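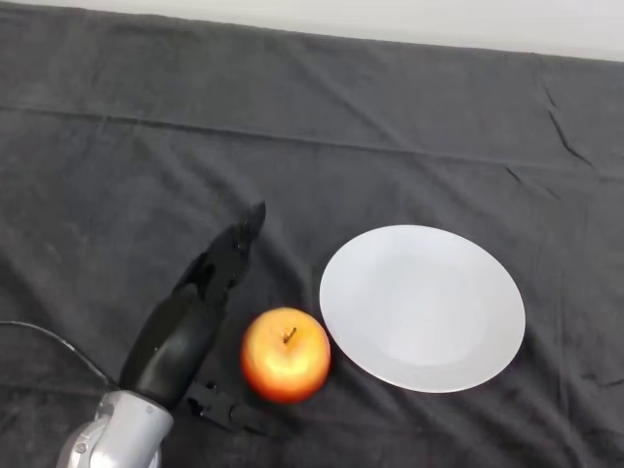
Yarrow is a hardy perennial herb of the daisy family, known for its feathery leaves and flat heads of small white or pink flowers. It grows happily along roadsides and in dry meadows, and in the hill country near Lunmont it can be found well above the tree line.

Uses: The flowering tops have long been gathered for tea, and many a household in the Gerach valley still keeps a jar of them on the shelf. The tea is quite bitter – a spoonful of honey is a great help – and is traditionally taken before meals to wake up a sleepy appetite. Fresh leaves were once pressed onto small cuts and scrapes as well.

Preparation: Pour a cup of boiling water over 2 teaspoons of the dried herb, cover, and let it stand before straining.

Harvesting: Tops are cut in full bloom on a dry morning, tied in loose bunches and hung in an airy, shady spot.

Cautions: People allergic to ragweed or other daisy relatives may react to yarrow, and it should not be used during pregnancy.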